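Pollton Forums > Student Projects > Household Tasks
Thread: Microwave task, button or door first?

nitwood_lab
Posted November 2023

Our senior project group is four people and we have the microwave task for the second half of the term. The course gives every group the same list: press a button on the panel, open the door, put a bowl in, close the door, start it. You get graded on each step separately, 20 points a step, so a full run is 100.

We are split on what to work on first. Two of us want to get the button press solid and then move to the door. The other two say the door is where every group loses time and we should start there. The instructor, Ketsara Thaweesak, won't pick for us. She said to write down the argument and bring it to the next check-in, so I'm collecting opinions.

Setup is two arms, one on each side of the table, microwave in the middle against the wall. Right arm does the panel, left arm will do the door. While the right arm works we park the left one with the hand open and raised, clear of the door.

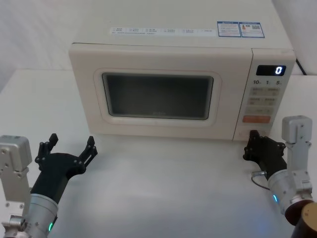 Right now we run the press with teleop and record it, then train on the recordings. We have 25 good recordings of the press. The approach is fine. The trouble is the last inch, where the hand covers up the thing it is supposed to be pressing and the head camera stops being useful.

beyene_r
I took this course two years ago. Do the door first. The button is worth the same points and takes a quarter of the work, so you can leave it until late and still get it. The door you can't rush. We left it until the last three weeks and scored zero on it.

tsion_t
Disagree with beyene_r. Button first. Going through the whole cycle once on something easy (record, train, test, fix) teaches you where your pipeline is broken. We found out on our button task that our two cameras were out of sync by several frames. If we had started with the door we would have blamed the door.

beyene_r
You can find a sync problem with a five minute test. Wave the hand in front of both cameras and compare. You don't need a whole subtask for that.

tsion_t
You can if you know to look for it. We didn't know to look for it.

trurnar_mike
Which way does the door open, pull handle or push button? That changes the answer. If it's a push button on the panel then your "button" step and your "door" step are half the same thing and the order hardly matters.

nitwood_lab
Fair question and I should have put it in the first post. We are allowed to start the door step with the door open a crack, so the fingertips can go in at the edge and pull. Most groups take that option. You lose 2 points for it. One of our four thinks we should do the full thing with no head start and keep the 2 points. I think that's a bad trade.

trurnar_mike
Bad trade, agreed. Take the crack.

kettleblack
What do you have for a wrist view? With a rounded housing like most countertop microwaves have, the head camera gives you very little on where the edge of the door is. Cream on cream on a white table. We ended up relying on the wrist camera for nearly all of the door step.

nitwood_lab
We have wrist views too. I went through some last night with the two-finger gripper down by the lower left corner of the window. The dark glass is easy to pick out. The edge of the door against the body is much harder.
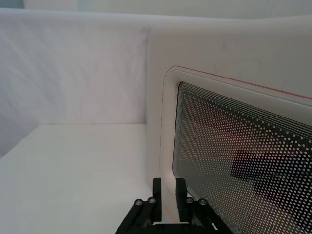

So my thinking is to use the corner of the window as the reference and work out the door edge from there, at least for the scripted baseline. For the learned version we leave it alone and see what it picks up by itself.

kettleblack
That's what we did and it worked, with one warning. The dots on the window screen gave us trouble. From some angles they turned into a moving pattern in the video and our corner detector went all over the place. A small blur before the detector fixed it. Also check what is reflected in the glass. Ours picked up a person in a red sweatshirt for a whole afternoon of data and the policy did worse once he went home.

tsion_t
You could put a strip of colored tape on the door edge and be done in ten minutes.

nitwood_lab
Tape is not allowed. Rule sheet says no markers on the appliance. Stickers that came with it can stay.

tsion_t
Then the rule changed. We had tape on everything.

beyene_r
It changed the year before mine. Ketsara wrote that rule after a group covered an entire toaster.

ketsara_thaweesak
It was a rice cooker. The rule stands.

Since I'm here, some notes for all groups and not only this one. The report counts for as much as the demo. If you choose an order, say why, and say what you would have done with more time. I would like to see a table of attempts with failures in it. A group that shows me 20 attempts and explains the failures will do better than a group that shows me one clean video.

And please record where the microwave is sitting at the start of each session. It slides when you push on it. Two groups last January had results that fell apart over one day and that was the whole cause.

nitwood_lab
Thanks. We hadn't been recording the position. Will start.

Is a rubber mat under it allowed?

ketsara_thaweesak
Yes. Under it is fine. Do not clamp it.

trurnar_mike
Get the mat. On a bare tabletop a hard press at the bottom of the panel can push the whole thing back, and then the next press misses and you think it's the policy.

oldgrad_07
Going to take the other side from everyone. Start with the bowl. Everyone treats putting the bowl in as the easy middle step, and then the door is only open partway and the hand with the bowl doesn't fit. How far you need the door open is set by the bowl. If you practice the door first you will train it to stop at some angle that is no good to you later, and you'll have to record all of it again.

beyene_r
Hm. That is a decent point. We never got far enough to run into it.

tsion_t
You could just measure the hand with the bowl in it and set the door angle from that. Still button first.

oldgrad_07
Measure it, sure, but measure it with the arm moving. The wrist swings out more than you'd expect when it turns to go in -- ours hit the door from the inside.

nitwood_lab
OK. I brought this to the group and we have a plan, which three out of four like. Mat goes down first. Then one week on the button, hard stop at the end of the week whatever state it's in. During that week the two door people drive the left arm by hand with a bowl and find the smallest door angle that works. Then everyone moves to the door with that angle as the target.

The fourth person still wants to skip the head start on the door. We told him he can try it after the full sequence runs once.

beyene_r
A week is fine if you really do stop.

kettleblack
Post your blur settings if you end up using one. I lost mine when the lab machine got wiped.

nitwood_lab
Will do. First check-in is after the button week, I'll put the attempts table up then.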